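# Trurow Stump Log: README

Print | E-mail this page

Filed under: Tree Work > Stumps & Roots

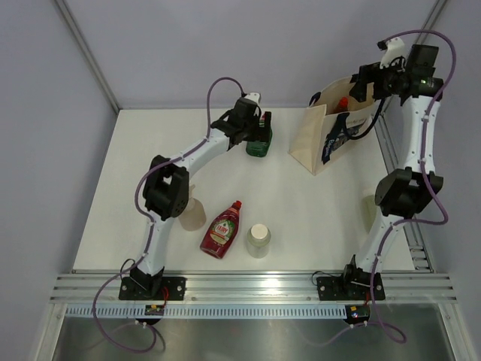
One row per stump, 2,997 rows, all ground out by the Trurow crew and typed up by Dalva Cordeiro, who would like it known that she didn't invent the spelling.

Columns:

- `job_id`: resets at 100, for reasons lost with the old laptop
- `species`: "big" is not a species, but it appears
- `diameter_in`: inches, measured at the widest point
- `depth_in`: inches below grade; 8 unless the customer argued
- `access`: gate, no gate, or "took fence down"

Known problems: Sipho Hlongwane logged palms as "other" until August. Golf course jobs in Nondthorpe are entered twice, once per invoice. Blank diameters mean rain.

Please don't use this to price your own stump. Call for that.

Last updated 2019-12-20

Questions: Dirceu Toledo, Trurow office | © Trurow Tree & Stump | Back to top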